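Ticket: Microwave door task, success rate drops with new fingers
Opened by: Kulsoom Pirzada
Assigned to: Vlastimil Halás
Status: open

Saturday, 9:40. Swapped the Forkia fingers for the Nokance ones in the kitchen sim. Arm, controller gains and handle friction unchanged. Out of 149 episodes with each set, Nokance misses the door handle far more often. Most misses are to the left of it.
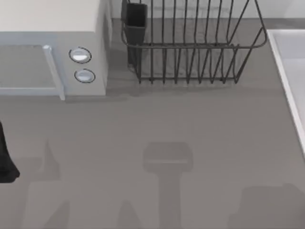 Does the controller need new gains for the Nokance fingers?
Leave the gains alone until the tool center point has been checked, as a wrong offset gives the same kind of miss.

10:25. Checked the offset. The config still had the Forkia value, and the Nokance tips are 30 mm longer. Corrected it and restarted both workers. Reach is better, but the left bias is still there.

11:10. Compared the two camera setups on the same seeds. Overhead only: bias present. Wrist camera added: mostly gone.

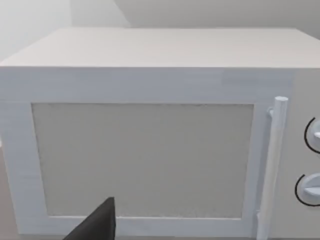
I reran the seeds with the wrist camera delayed by 2 steps and the bias came back, so I suspect timing in the overhead stream. Logs are in the Gallardo folder.

Vlastimil, please check the timestamps before we go back to Forkia. Mirjam Prins wants the comparison table in August.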